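Ticket 261 – Clerik sim cell: gripper reports "closed" after every reset
Opened by: Tustolstead cell upkeep
Opened: 18 August 2018
Status: open, again

The simulated cell has developed opinions. After a scene reset the Clerik controller logs the gripper as closed, and the planner then declines to pick anything up on the grounds that its hands are full. Compare the wrist view after reset, fingers wide apart and nothing between them but the corner by the marble wall.

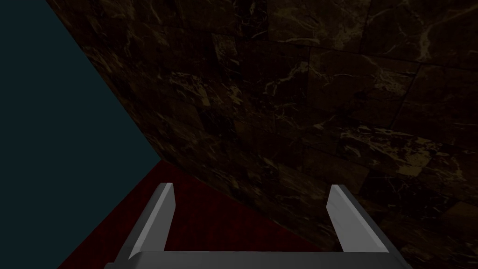
I restarted the controller, reloaded the scene and reloaded the gripper model. The state flag stayed at closed through all of it. The same setup ran fine in June, before the Mbwambo physics update, which the release notes describe as minor.

Setting the flag to open by hand gets one pick out of it. With the flag forced, the fingers go to the green sphere and the log finally agrees with the view. Then I reset, and we are back to closed.

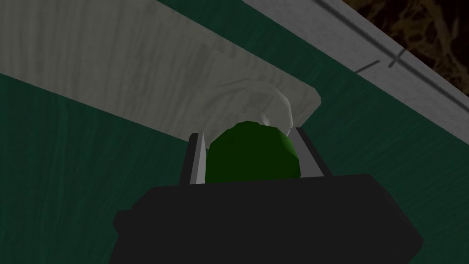 Kirkero support: Please check where your reset script reads the finger position. Since the update, the joints need time to settle, and a read on the first step returns whatever was left over from the last run. Wait 1000 steps after reset, then read. Also send us the reset script, all of it this time.

Script attached, all of it. It did read on the first step. I have added the wait and the flag now comes up open on most resets. "Most" is an improvement on "no," but I would not want it on a brake pedal.

The resets that still fail come right after a run that ended with something in the grip. The faceted piece with the green cylinder and white dome is the worst offender. Stop a run while the fingers are on it and the next reset has a fair chance of starting out closed. 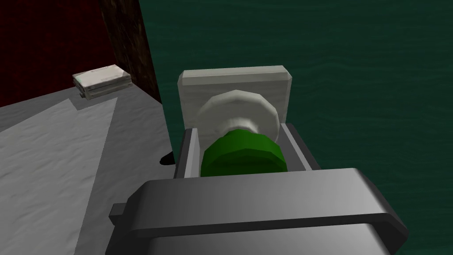

Kirkero support: Then the old contact is surviving the reset. Clear the contacts first, open the fingers, wait 2000 steps, read last. The order matters.

Done in that order. Five resets in a row with a part in the grip, flag open each time. Leaving the ticket open until the overnight run is through.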